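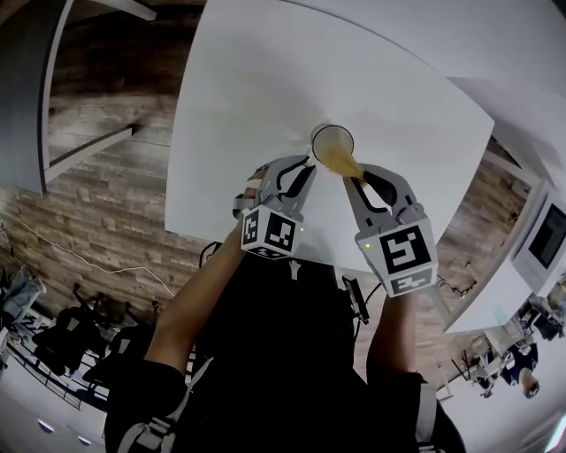

Fig. 1. Clear plastic cup with amber liquid on the white table.

Projects > Student work > Materials and Everyday Objects > Report

Filed under: Drinks and packaging, Second year

Search this site Enter keyword Go

The single-use cup on the table: liquid level and spilling
Report by Jamila Wijesinghe

1. Why I chose this subject

In our student cafe, which is called Nilo, cold tea is served in clear plastic cups without a lid. In October the cafe gave me permission to look in its order book. It had bought 2,816 cups in that school year, and 2,198 of them were used for cold tea. Many students complained that the tea goes over the rim when they carry it or when somebody touches the cup. I wanted to learn how much the filling level matters, and if the cup itself is also a reason.

2. Cups and liquid

I compared two kinds of cup. The first is sold by Gerkine and is a little wider at the bottom. The second is from Piras and is taller, with a thinner wall. For the liquid I used weak black tea, because its color is easy to see through a clear wall. Water was more difficult to read, and I stopped using it after the first day.

In Fig. 1 the cup is only partly filled and the surface of the liquid seems to lean to one side. This leaning is what I call "slosh" in the rest of the report. It is not yet a spill. A spill is counted only when there is a drop on the table.

3. Method

The cup was put near the middle of the table, far from all edges. It was then pressed low on the side, moved a short way and left to rest. I made 19 trials with each kind of cup, at two filling levels. After every trial the table was dried with a paper towel. The results were written by hand in a table and later copied to the Joltell program, which our department uses for lab notes.

4. Results

With the low filling there was slosh in almost every trial, but I found drops on the table in only 2 of them, both with the Piras cup. With the high filling both cups spilled often. The thin wall bends when it is pressed, and then the liquid rises on the other side. I did not expect that this effect would be so strong.

5. Problems

The filling line was drawn with a marker and it became weak after some washing. Also I changed the table once, and the second one was maybe not perfectly level.

6. Proposal for the cafe

Fill the cup lower and add ice after. I also suggest that Nilo should keep the wider cup, even if it takes more space on the shelf. The tables with all trials are in Appendix A.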